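Closed Registration Lists Undercount Demand for Teacher Training

Posted December 31, 2018 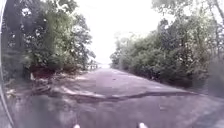 What the waiting list shows

Trakesmont opened its November training round to 1,439 teachers and recorded 1,218 attendances. The gap is usually read as low interest. I think it is a scheduling fault.

Places were released in two blocks, and schools in Clamia had to book cover before the second block was confirmed. A teacher who can't get cover cancels late, and the Busix booking system does not pass a late cancellation to the waiting list. The seat stays empty.

What should change

Confirm both blocks on the same day. Let schools swap names up to the morning of the session — Humphreys already does this with a shared sheet. Attendance figures should also be published with the cancellation dates next to them, by school.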